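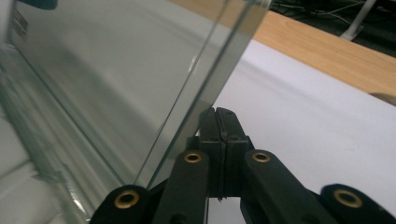 *Clear wall with a faint gray-green tint and a small label near the corner.*

A **closed terrarium** is a garden sealed inside a see-through container, usually small enough to live on a shelf. The plants, the soil and a bit of water go in, the lid goes on, and after that the same water goes round and round: up out of the leaves and soil, onto the walls, back down again. I've kept them for years and wrote most of this page for the Kollex hobby wiki, so expect a few opinions mixed in (the talk page is open if you disagree!).

## Background

Plants under glass go back a long way, but the sealed kind really took off in the 1800s, when people found that ferns kept in tight glass cases could put up with dirty city air and long sea trips. Cases full of seedlings crossed oceans on deck, and fancy versions ended up in front parlors. Then the fashion faded. It came back strong in the 1970s with bottle gardens, which is why so many of us had a relative with a giant jug of something green next to the TV.

## How it works

Light comes in through the walls and the plants make sugar. At night they use some of it up. Tiny things in the soil break down dead leaves and give carbon dioxide back to the air, and the plants take it in again the next day. People love to call this a perfect little world, and I used to say that too, but most sealed jars drift. One plant wins, or the moss goes brown, and you open it up and fix things.

Some fog on the glass in the morning is normal. Fog all day long, on every side, usually means there's too much water in there. Leave the lid off for an afternoon and check again.

## Containers

Glass is the classic choice. It doesn't scratch easily and it stays clear for ages, but it's heavy, and a big case full of wet soil is no fun to carry up stairs. Plastic is lighter and cheaper and a lot easier to drill, though cheap stuff can haze or yellow near a sunny window. I use both. My fern case is glass and my cutting boxes are all plastic, and the cuttings don't seem to care.

Colored bottles look great and grow very little. Narrow necks look great too, until you need to pull out a rotten leaf with two chopsticks and a piece of tape.

## Layers

The usual build goes like this, from the bottom up:

- gravel or clay balls
- a piece of mesh
- potting mix, damp but not soggy
- moss, stones, a bit of bark if you like it

Lots of books add a layer of charcoal. I've built them with and without, and I couldn't tell you which jar was which a year later. The gravel layer gets argued over even more. It gives you somewhere to see extra water collecting, and I'd keep it for that alone.

For a medium case I put in 285 grams of dry mix and 100 milliliters of water, then wait a day before adding more. It's so much easier to add water than to get it out!

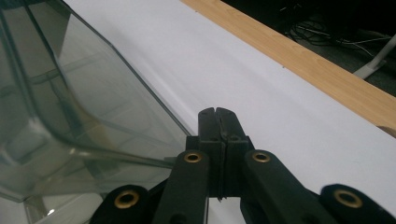
*Clear plastic container against a white table surface.*

## Plants

Small ferns, fittonia, baby's tears and most mosses do well. Creeping fig does *too* well and will eat the whole jar by April. Succulents and cacti belong in open bowls, whatever the gift shop tells you, and the same goes for air plants.

The Karari style, which you'll see mentioned on other pages here, uses moss and stone only, with one bare slope left open. It's slow and a little severe, and it's my favorite. The trick is picking stones that won't leach lime into the mix, so I soak mine first and skip anything that fizzes in vinegar.

## Light and care

Bright shade is the sweet spot. Direct sun on a sealed case can cook the plants quickly, even on a cool day. Turn the case a little each week (I do mine on Sunday) or everything will lean one way. Skip fertilizer for the first year at least, and trim with long scissors.

White mold on new bark is common and mostly goes away by itself. Springtails help with it, and they're easy to keep going in a tub of damp charcoal.

## Shows and clubs

The Jomine spring show is the one I know best. The last catalog listed 232 entries, 102 of them in the sealed class, and the judging there goes by plant health first and layout second. Cabrera has a smaller show that's mostly bottle gardens, plus a swap table where I've picked up nearly all my mosses.

## See also

- Bottle garden
- Moss propagation
- Vivarium
- Karari style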